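## 4. Setting up the cap shelf

Read section 3 first if the legs aren't on yet. Quick version below, Naa Akolgo has the long one. 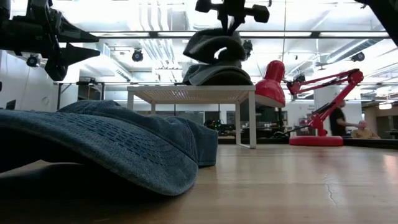

Shelf goes on a flat table, mesh side up. Holds soft caps and baseball caps, brims out. Not for hard hats.

1. Wipe the table. Dry it. Grit under the feet = wobble.
2. Stand the shelf on all 4 legs. Push down on each corner. If one lifts, loosen the low bars, press down again, retighten.
3. Leave 9 inches clear in front so brims dont hang over the table edge.
4. Sort caps before stacking — stiff ones at the bottom, floppy ones on top.
5. First cap down flat, brim facing forward.
6. Next cap on top. A bit of tilt is fine. Don't mash the crown.
7. Let go slowly. Stack leans? Take it all off and start again from step 5.

**Note:** denim and other washed caps with a soft crown crease easily. Stuff with tissue overnight, then stack.

**Note:** spare feet are part 131 in the Plusow list. Order from Clultden, the June list is out of date.

**CAUTION:** do not lift the shelf with caps on it. Empty first, then move.

**CAUTION:** no steam on the mesh top. Damp caps go on the drying rack for some 60 minutes, longer if the sweatband still feels cool.

### Taking caps off

1. Top cap first, always.
2. Lift by the crown, not the brim — brims bend and stay bent.
3. Check the sweatband for dust from teh mesh. Brush off.

Missing screws or a bent leg, ask Kofi Kwofie.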